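Fix the Cord, Keep the Bag
By Harish Rajan

Most of what we throw away is nearly fine. I have come to believe this after a good many Saturdays' worth of other people's trash, and I would like to make a case for a dull idea: towns should pay for repair the way they pay for garbage pickup.

Markport spends money every year to haul broken things to a hole in the ground outside Dramness. It spends nothing to keep those things out of the hole. When the council looked at its waste budget in March, the talk was all about truck routes and tipping fees. One member asked about a repair counter at the library and was told it was a nice thought for a later year.

I think it should be this year. A counter would need a bench, a sewing machine, a set of hand tools and one person who knows how to use them. I worked out a starting cost of $3,000 for the equipment, and I was not being cheap. The library already has the room, the lights and the front desk.

The usual reply is that people don't want things fixed. They want new ones. I don't find this to be true of the people I know. They want a kettle that works, and if the fastest way to get one is to buy it, they buy it. A new kettle can be at the door tomorrow. A repaired one means finding a shop, driving there, being told the part isn't made anymore, and driving home. People make a sensible choice between the options in front of them. Change the options and some of them will choose differently.

Cost is the other reply, and it is a fair one. A repair can cost more than the thing is worth. My neighbor's Daltik fan needed a switch, and the only shop that would touch it wanted $70. The fan was cheaper than that. She threw it out, and I would have too. But a good part of that bill was rent and the time spent writing up the job. A public counter doesn't carry those costs in the same way, and a switch is a small part.

We also tend to think of repair as a matter of machines. Much of it is cloth, straps, zippers and string. These are the parts that rub and pull, so they go first, and they take the rest of the item down with them. A coat with a bad zipper goes in the bin while the lining is still good. A backpack goes because one strap has come away at the seam. My old Suvarna tent sat in the garage for 5 years over a torn door loop that took me ten minutes to sew.

Cords are the plainest case. They run through a lock or a narrow channel every time the thing is opened and closed, and they fray. The fabric around them may have years left in it. Replacing the cord takes a safety pin, a length of new cord and a match to seal the ends if the cord is nylon. A child can learn it in one sitting. 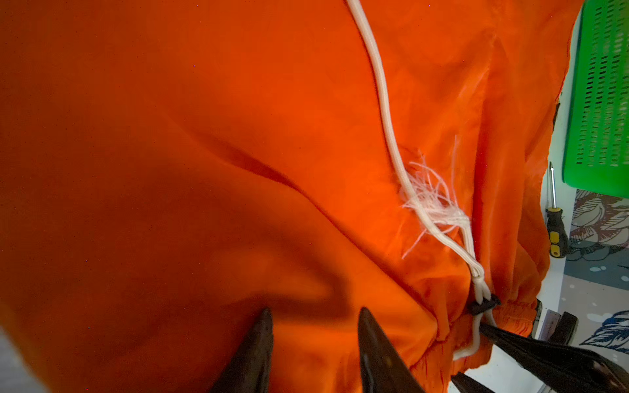 MARKPORT, June 11, 2021

I am not arguing that every object can be saved. Some things are made so badly that the kindest course is to stop buying them. Glued cases and sealed batteries are a problem that a library bench will not solve, and I would be glad to see the state take that up. But waiting for the state is a poor excuse for doing nothing about zippers.

Nor do I think the counter should be free for everything. Charge for parts. Ask for a few dollars if the job runs past half an hour. Keep a list of what comes in and what gets fixed, and print it once a year so that taxpayers can judge whether it was worth it. If the bench sits idle, close it and sell the sewing machine.

The council takes up the library budget again before the summer break. Written comments can be left at the clerk's window or sent by mail, and they do get read. Mine went in last week. It was one page long and it asked for a bench.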